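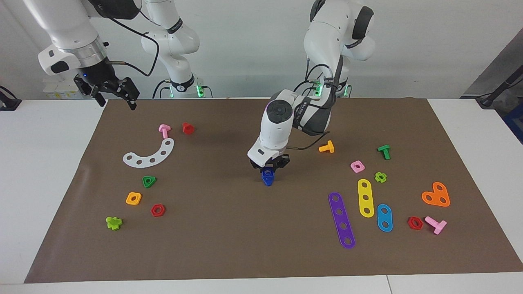
Océane Doucette

Speaker notes, Tuesday evening session, "The Bolt Bin: what loose parts are good for"

(Wait for the people at the back to find chairs. Leave the first slide up while they settle.)

Good evening, everybody, and thank you for coming out after what I'm sure was a long day for most of you. I'm Océane, I run the after-school room at Clirnska, and I have been picking plastic bolts out of carpet for longer than I care to tell you. If you have one of these sets at home you'll know the sound they make when the tub tips over. If you don't, well, you may want one by the end of the hour, and I apologize to your vacuum cleaner in advance.

Let me start with the nuts, because everybody starts with the bolts and I feel the nuts get overlooked. Look at how different they are from each other. There's a square one in orange, a red one with six sides, a green one with three, another three-sided one in blue, and then a red one that's a plain cylinder, and they all ask something a little different of the hand. A child of four will nearly always go for a shape with corners, and I think it's because a corner gives your fingers something to push against. The round one slides around under a small thumb. I used to hand out the round ones first, thinking smooth meant easy, and I had a whole autumn of cross children before I changed my mind!

(Pass the two tubs around now, one down each side. Ask people to keep a nut and a bolt.)

While those are going around, please try something for me. Start the nut on the bolt using only the hand you don't write with. Take your time. Notice that the hard part is the first half turn, when the thread hasn't caught yet and you're lining things up and holding your breath. After that it's just spinning. Most of what I want to say tonight is about that first half turn, and about leaving children alone while they do it.

(Give them a full minute. Don't talk over it. You always talk over it.)

How did we do? Good, good. Some of you are still going, and you may carry on while I talk, I won't be offended.

Now, color. I'm asked about color more than anything else, usually by a parent who wants to know whether the colors should match. They don't have to. A pink bolt is perfectly happy in a green nut. But I would like you to resist sorting by color for the child, and I say this as someone who sorted 273 pieces into little yogurt pots one weekend, very proudly, and came in to find everyone building only in one color because they thought those were the rules. Now it all goes into one tub. They sort when they need to, and they sort by things I wouldn't have thought of. One little boy had a pile for "pieces that roll off" and a pile for "pieces that stay."

Which brings me to the mat. A plain brown mat on a white table is about as dull as furnishings get, and I love it. The bright pieces show up, the edge tells you where the work stops, and when it's time for snack you can fold the whole thing up by its corners and pour it back in the tub. We had a patterned one from Nirska before, with a road map printed on it, and the pieces simply vanished into the roundabouts.

(Next: plates. Hold up the curved one from your bag.)

The flat pieces with the holes are where building really begins. The white arc is my favorite, the half ring with holes all the way along the curve. Children who have made nothing but towers and sticks will pick that one up and turn it over a few times, and then it's a rainbow, or a bridge, or a smile. The cross-shaped piece does something similar, and ours has been a windmill, a star and, for one long week, a helicopter that nobody else could touch.

A word on quantity, and then I'll take questions. You don't need the giant tub. Khurana sells one with 1,000 pieces and it's lovely, and we own it, and most of it lives in the cupboard. I put out a couple of handfuls at a time. When I put out more, the play turns into digging.

(If short of time, skip the Clostari story and go to washing.)

Washing: a mesh bag, warm water, a squirt of dish soap, and a towel on the floor overnight. Check inside the nuts for playdough. There is always playdough, and a toothpick gets it out.

All right, hands up, and please send the tubs back toward me as you ask.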